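움데일 소식지 생활면

찬장 정리와 컵 기증 안내

움데일 주민 공용 부엌의 찬장을 2월 말까지 정리합니다. 지난번 정리 이후 그릇이 꾸준히 늘어서 아래 칸 문이 제대로 닫히지 않는 상태가 되었습니다. 이번 글에서는 정리 순서와 기증 방법, 그리고 집에서 컵을 보관할 때 참고할 만한 내용을 함께 적습니다. 글은 부엌 담당 설보람이 썼습니다.

먼저 현황입니다. 등록 대장에 올라 있는 그릇과 잔은 모두 618점입니다. 대장은 작년에 새로 만든 것이고, 숟가락과 젓가락은 들어 있지 않습니다. 이 가운데 찻잔과 머그잔이 가장 많고, 그다음이 국그릇입니다. 접시는 크기별로 나누어 두었는데 중간 크기가 모자랍니다. 행사 때마다 중간 접시를 빌려 왔으니 이번에 들어오면 좋겠습니다. 반대로 머그잔은 더 받지 않습니다.

대장에 적힌 품목과 찬장 안의 물건이 맞지 않는 경우도 있습니다. 드람홀름 쪽 모임에서 가져간 국그릇 한 상자가 아직 대장에는 그대로 남아 있고, 거꾸로 대장에 없는 유리 주전자가 위 칸에 들어와 있습니다. 유리 주전자의 주인을 찾습니다. 손잡이 안쪽에 흰 실이 묶여 있습니다. 정리가 끝날 때까지 연락이 없으면 공용 물품으로 올리겠습니다.

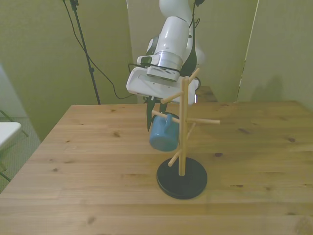
머그잔 보관은 매년 같은 질문이 나옵니다. 겹쳐 두어도 되느냐는 것인데, 공용 부엌에서는 겹치지 않기로 했습니다. 굽 부분이 거친 잔이 섞여 있어서 아래 잔의 입 닿는 자리가 긁힙니다. 나무 걸이의 가지에 파란 머그잔이 손잡이로 걸려 있는 것처럼 하나씩 걸어 두면 이런 문제가 없고, 손님이 꺼내 쓰기도 쉽습니다. 다만 걸이에는 한계가 있습니다. 손잡이가 좁은 잔은 잘 들어가지 않고, 무거운 잔을 한쪽에만 걸면 기울어집니다. 그래서 무거운 잔은 선반에 바로 세워 두고, 가벼운 잔만 걸이로 옮길 생각입니다. 걸 때는 양쪽 무게를 비슷하게 맞추어 주시기 바랍니다.

물기를 얼마나 말리고 넣어야 하느냐는 질문도 많습니다. 부엌 기준은 행주로 한 번 닦고 10분 이상 둔 다음 넣는 것입니다. 찬장 안쪽 벽이 외벽과 붙어 있어 겨울에는 습기가 잘 빠지지 않습니다. 작년에 아래 칸에서 곰팡이 냄새가 났던 것도 젖은 그릇을 바로 넣은 탓이 컸습니다. 그 뒤로 칸마다 바닥에 종이를 깔았고, 이 종이는 한 달에 한 번 바꿉니다. 종이가 울어 있으면 날짜와 상관없이 바꾸어 주세요. 새 종이는 싱크대 옆 두 번째 서랍에 있습니다.

이가 나간 그릇은 따로 모읍니다. 입이 닿는 자리에 흠이 있으면 크기에 관계없이 내놓습니다. 굽 쪽의 작은 흠은 만져 보아 날카롭지 않으면 그냥 씁니다. 실금은 판단이 어려운데, 따뜻한 물을 담아 두었다가 바깥쪽에 물이 배어 나오는지 보면 됩니다. 배어 나오는 그릇은 음식용으로 쓰지 않습니다. 화분 받침이나 연필꽂이로 가져가실 분은 상자에 이름을 적어 두시면 됩니다. 남는 것은 신문지에 싸서 버립니다. 재활용 통에 넣으면 안 됩니다. 도자기는 유리와 같이 녹일 수 없어서 수거하는 곳에서 한 통을 전부 돌려보낸 일이 있었습니다.

찻물 자국은 식소다로 지웁니다. 젖은 행주에 조금 묻혀 문지르고 헹구면 대부분 빠집니다. 오래된 자국은 따뜻한 물에 식소다를 풀어 하룻밤 담가 둡니다. 철 수세미는 쓰지 마세요. 표면에 가는 흠이 생기면 그 자리에 다시 물이 들고, 다음번에는 더 지우기 어렵습니다. 금테가 있는 찻잔은 부드러운 스펀지로만 닦고 식기세척기에도 넣지 않습니다. 금테 찻잔은 맨 위 칸 오른쪽에 따로 있으며, 쓰고 나면 꼭 그 자리에 돌려놓아 주세요. 전자레인지에 넣는 분이 아직 있는데 불꽃이 튑니다.

기증은 중간 접시와 뚜껑 있는 반찬통만 받습니다. 접시는 짝이 맞지 않아도 괜찮습니다. 두 장 이상이면 쌓았을 때 흔들리지 않는지만 보고 가져오시기 바랍니다. 반찬통은 뚜껑이 꼭 맞는 것이어야 합니다. 플라스틱 통은 색이 배었거나 냄새가 나면 받지 않습니다. 가져오신 물건은 문 앞에 그냥 두지 말고 안쪽 긴 탁자 밑 상자에 넣어 주세요. 지난번에는 복도에 둔 접시에 사람이 걸려 넘어질 뻔했습니다.

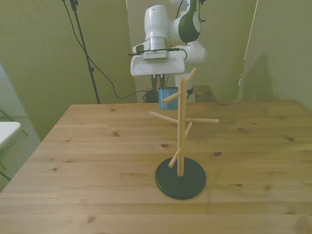 선반 교체 건도 알려 드립니다. 가운데 칸 선반이 무게 때문에 처져서 새 판으로 바꾸기로 했고, 디벡스에서 나무판을 맞추었습니다. 판 두께가 전보다 두꺼워져 칸 높이가 조금 줄어듭니다. 큰 냄비는 가운데 칸에 들어가지 않으니 맨 아래로 내립니다. 작업은 하루면 끝나지만 칠 냄새가 남을 수 있어 이틀 동안 부엌을 닫습니다. 그 기간에 예약한 모임은 옆 방을 쓰시면 됩니다. 옆 방에는 물이 나오지 않으므로 주전자에 물을 받아 가셔야 합니다. 물을 받는 곳은 현관 옆 수도입니다.

교체 전에 가운데 칸을 비워야 합니다. 그릇을 옮기는 데 손이 필요하며, 8명이면 한나절에 마칠 수 있을 것으로 봅니다. 지금까지 다섯 명이 이름을 올렸습니다. 무거운 상자를 드는 일만 있는 것은 아니고, 대장을 보며 품목을 확인할 사람도 있어야 합니다. 앉아서 하는 일이니 허리가 불편한 분도 괜찮습니다. 점심은 김밥과 국으로 준비합니다. 못 드시는 재료가 있으면 이름 옆에 적어 주세요.

칸마다 이름표를 새로 붙입니다. 전에 쓰던 이름표는 글씨가 작고 물에 번져 읽기 어려웠습니다. 이번에는 굵은 펜으로 크게 쓰고 위에 투명한 테이프를 덧붙입니다. 이름표 문구는 다음과 같이 정했습니다. 맨 위 칸은 ‘손님용 찻잔’, 둘째 칸은 ‘머그잔’, 가운데 칸은 ‘접시와 국그릇’, 맨 아래 칸은 ‘냄비와 큰 그릇’입니다. 반찬통은 찬장에 넣지 않고 냉장고 옆 바구니에 둡니다. 뚜껑은 통에 닫아서 두시기 바랍니다. 뚜껑만 따로 모아 두었더니 짝을 찾는 데 시간이 너무 걸렸습니다.

빌려 가는 절차는 그대로입니다. 공책에 이름, 품목, 돌려줄 날을 적습니다. 기간은 2주이고 한 번 늘릴 수 있습니다. 깨뜨린 경우에는 값을 받지 않지만 공책에는 꼭 적어 주셔야 합니다. 적지 않으면 대장과 실물이 계속 어긋납니다. 상자째 빌릴 때는 상자에도 번호를 붙여 드립니다. 돌려주실 때 상자를 뒤집어 두면 빈 상자로 알고 치우는 일이 있으니 바로 세워 두세요.

집에서 찬장을 정리하는 분들께 한 가지만 덧붙입니다. 저는 그릇을 다 꺼내 놓고 시작했다가 저녁까지 끝내지 못한 적이 있습니다. 그 뒤로는 한 번에 한 칸만 비웁니다. 비운 칸을 닦고 말리는 동안 꺼낸 그릇을 보면서, 지난 한 해 쓰지 않은 것을 골라냅니다. 고른 것은 바로 버리지 않고 상자에 넣어 베란다에 둡니다. 한 철이 지나도 찾지 않으면 그때 내놓습니다. 저희 집에서는 이렇게 해서 거의 10개를 내놓았고, 그중 다시 필요했던 것은 체 하나였습니다. 체는 새로 샀습니다.

찬장용 방습제는 코 제품을 쓰다가 지금은 숯으로 바꾸었습니다. 숯은 맑은 날 꺼내 말려서 다시 넣으면 됩니다. 말리는 순서는 공책 뒷장에 표로 붙여 두었고, 빈칸이 아직 남아 있으니 맡아 주실 분은 이름을 적어 주세요.

유리 주전자와 국그릇 상자에 관한 연락, 정리하는 날 참여 신청은 모두 설보람에게 하시면 됩니다. 부엌 문 안쪽 쪽지함에 넣으셔도 됩니다.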